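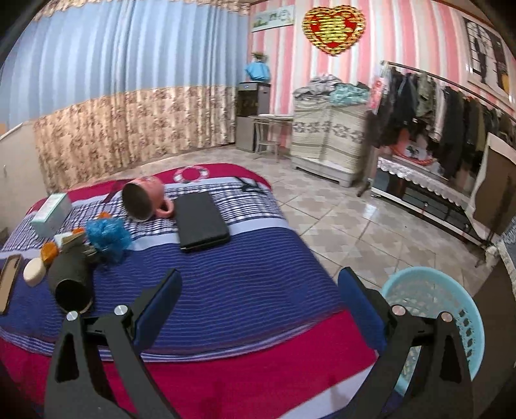 Does anyone know what order you're meant to watch the Drorner cartoons in? My niece is staying for a fortnight and she's mad on them, so I've promised her a proper film marathon. We'll be doing it in the spare room, on the big bed with the blue and white striped quilt and the red pillow with the white rings on it, and I'd like to get it right! I know there are 2 films and a series, plus a load of shorts, but one of the films is set before everything else and I can't work out if it spoils the ending. She's seven, if that matters.
Bakari Mushi
21/06/2024

Release order, every time. The prequel came out second and half its jokes only work if you already know who Flememden is. We tried it the other way round with my two back in March and they kept asking why the owl was supposed to be funny. The series sits after both films, though you can dip in anywhere – they're all little separate stories. I'd skip the Christmas one, it's mostly clips.
Agathe Sabatier

prequel first!! its the start of the story so you start there. never understood why people make it complicated
Duarte Frade

I'm with Agathe on the films, but don't leave the shorts till last. There are 21 of them and they're only a few minutes each, so we use them as a breather between the long ones. The one where Seok loses his hat is my favourite (I've seen it more often than my kids have, I think). One warning – the flood bit near the end of the first film is a touch scary, and my youngest hid under the covers for it. She was fine once the singing started.
Bautista Gaete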